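Saving wrappers at Pleratlow: your questions
August
Els Boersma

What do you collect?
Paper wrappers, mostly! Candy, tea, soap, the little sleeves from sugar cubes. We sort them by color and they go into collages, bookmarks and covers for small notebooks. Last winter's big collage used 800 of them and I still find new ones in it every time I walk past.

Do they have to be flat?
No. Crumpled is fine, and for some projects crumpled is better – the creases catch the glue and give you a lovely rough surface. If you want them smooth, put them under a heavy book overnight. Please don't iron anything with a shiny coating. I did, once, and Roel Kramer's ironing board has never been the same.

Why see-through tubs?
You can tell what's in them from across the table! We started with 11 shoe boxes and spent half of every Friday lifting lids. With clear plastic you just grab the green one and get going.

How full should a tub be?
Stop just under the rim. Paper springs back, so a tub you've pressed down tight will be all over the table the moment you pull one piece out. If there's more, start another tub. Sizes don't need to match.

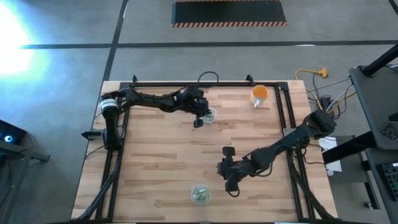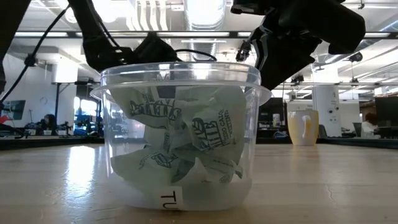 Clear plastic, green inside, and a mug on the same tabletop.

Bình La wrote in to say that green is the hardest color to keep together, as the pale ones drift toward yellow and the dark ones get mistaken for blue under the evening lights. Her answer is to keep two green tubs, one for pale and one for everything else, and to let people argue about mint. I love this and we're trying it.

Do I need to label mine?
A few letters by hand on a bit of white paper will do. Stick it low on the side so it stays out of the way of your fingers when you reach in.

What about wrappers with lettering on them?
Yes please! Big bold letters are wonderful to cut up – half a word makes a great border. Wilma Dekker did a whole alphabet this way and is only missing a Q.

Can I bring a drink?
Sure, mugs are welcome. Keep yours away from the cutting mats.

Foil?
Separate tub, bottom shelf.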